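# Larkcombe fruit bowl still a plate, residents' group concedes

*Community notes, October*

The Larkcombe share house on Penrose Street has reopened its long-running inquiry into the fruit plate, after 11 months in which the matter was considered settled by everyone who wasn't hungry.

The plate lives on the big round table in the front room, on the blue plaid cloth, and under the house agreement it is meant to hold whatever fruit is going. A morning was set aside to sort out what belonged on it.
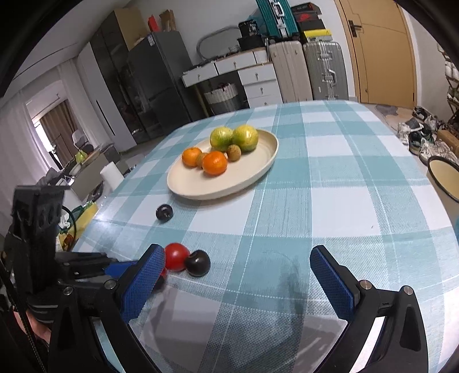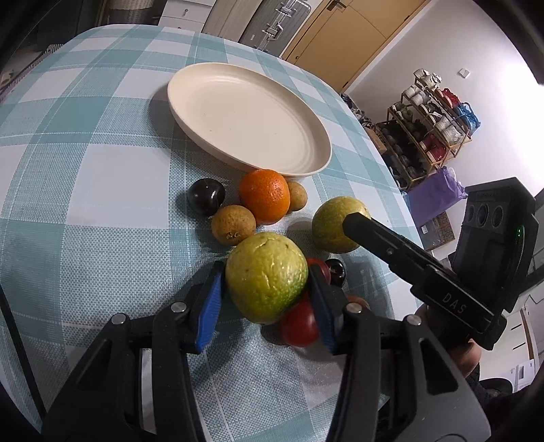
*Fruit on and off the plate at Larkcombe. The plaid tablecloth stays.*

At issue is a rule passed last winter, which says fruit that needs peeling goes on the plate and fruit that doesn't goes in the fridge. It read well on the noticeboard. It has since run into the tomato, which one faction regards as a vegetable with good publicity and the other as a fruit that has been badly treated.

Mandarins have had an easier time of it. They were voted onto the plate without debate, as were the green citrus, although there remains some disagreement over what the green citrus is. The shopping list said limes. The docket from the Fovport market said "citrus, mixed", and the household has agreed to be guided by the docket until somebody cuts one open.

The small brown ones have no such paperwork. Two housemates say they came in the same bag, a third says they were on the windowsill before she moved in, and the minutes record only that they are round.

Plums and other dark, shiny fruit fall outside the peeling rule, and the fridge party wants them gone by lunchtime. The plate party says a cold plum tastes of nothing and has offered to put this in writing.

Money has come into it as well. The kitty spends $58 a fortnight on fruit and veg, and a look back through the dockets found that $9 of it regularly goes on things that are admired for several days and then composted. A proposal to buy a tiered stand from the Trendeck catalogue for $140 was put to the meeting and did not find a seconder. The plate was an op shop purchase, has a perfectly good rim, and has never needed assembling.

There was more warmth for the suggestion that fruit be eaten. Under a trial arrangement, anything left on the plate at the end of the week will be stewed, and whoever brought it home will do the stewing. Citrus is exempt, pending a marmalade recipe that doesn't take up both big pots and most of a long weekend.

The tablecloth was also discussed, briefly. One resident wanted it swapped for something plain, on the grounds that you can lose a cherry on a check pattern. The others felt you could lose a cherry anywhere if you weren't paying attention, and the cloth was kept.

The tomato question has been held over to the next house dinner, where there will be salad. Residents who feel strongly about it are asked to bring a dressing - and, if they're coming by way of the Fovport market, a kilo of potatoes and a receipt somebody else can read.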